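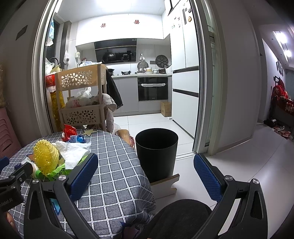

Urmila Bajpai has heard the pitch many times: collect enough demonstrations in enough homes and the policy will sort out the rest. She writes the planning layer at Seneck, and she isn't buying it yet.

"People show me a success rate and I ask what the denominator was," she says. "Was the table cleared first? Was there one trash bin, in the same spot every time?"

Her team's current task is tidying a table and getting the waste into a bin. The set has 3439 demonstrations recorded with hand-held grippers, and 793 of them were thrown out in August when the tracking drifted. I asked if that worried her. "The ones we kept worry me more. We know why we dropped the others."

Perception is where she expects trouble. A crumpled tissue is easy enough, she says, but a plastic wrapper has no fixed shape, and a fruit net lying on a bag can come back from the segmenter as one object. "Then the planner makes a very confident plan for a thing that doesn't exist."

Hauwa Usman, who runs the control side, is a little kinder. She points to Gorkine, their replay tool, which lets her step through a grasp and see which camera input the policy leaned on. Bajpai likes the tool too – up to a point. "It draws a nice heat map. I have seen that map look perfect on a grasp that missed."

The next test is 90 runs in homes that aren't in the training set, with no retries allowed. Usman thinks the policy will hold up. Bajpai wouldn't give me a number.

"Ask me after," she said. "And ask for the raw logs."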